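Marking Out a Table for a Hobby Robot Arm

By Lenni Eskola
September
14 comments | 9 shares 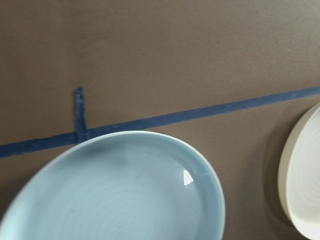
Blue plate, cream plate, and the tape line with its upright mark, from the wrist camera.

My arm lives on a bench in a shared workshop, which means that every time I come back, the bench has moved. Nobody admits to it. Re-teaching the plate-stacking routine used to eat an evening, so now I mark out the surface first and sulk less.

1. Cover the bench. I use plain brown paper, matte side up. Glossy tabletops bounce light into the wrist camera and the arm starts believing in plates that aren't there. Pull out the worst of the ripples and leave the rest.

2. Run one long strip of painter's tape behind where the plates will sit. It doesn't need to be parallel to anything. Mine slopes in the camera view and the software has never complained, unlike the man at the next bench.

3. Add a short upright piece, 6 cm or so, to make an upside-down T. The junction is your zero point. Tear it by hand if you like, but measure from the junction and ignore the ragged end.

4. Set the plates well apart. The fingers on my Drunholm kit need 9 cm of clearance per side. The manual says less. The manual has not paid for my crockery.

5. Kill the glare. A glazed plate under an overhead light gets a hard white spot, and my first script tried to pick that up 20 times running. Mask anything near pure white, then check you haven't masked a pale plate as well – I did, for 2 weeks.

6. Jog the arm to the junction, save the pose, and run the routine at quarter speed with a hand on the stop button.

Replace the tape when it stops sticking.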